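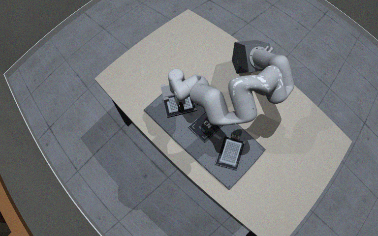

Ticket 836 – Heno gripper opens late in sim
Status: open
Product: Dridby controller, Verport sim build 7

Hi again! So I'm still comparing the Kuusisto gripper with the little Heno one, and I'm stuck on the Heno. Same arm, same table, same trays on the mat, and I only swap the gripper file. The Kuusisto runs all 3,780 steps with no complaints. With the Heno, the open command goes out on time and then the fingers just sit there for 7 frames (every single run!).

What I've tried so far:

Restarted the controller. No change.
Turned off the camera noise and lens bend – a long shot, I know. No change.
Lowered the finger damping. Now it opens sooner but jitters like crazy over the tray.
Copied the Kuusisto timing block into the Heno file. It loads, then the log says "joint limit missing" and the gripper won't move at all.

Update, Saturday: found a second damping value in the wrist file, and it overrides mine. Is that on purpose? I can send both files if you tell me where to put them – the upload box keeps timing out on me.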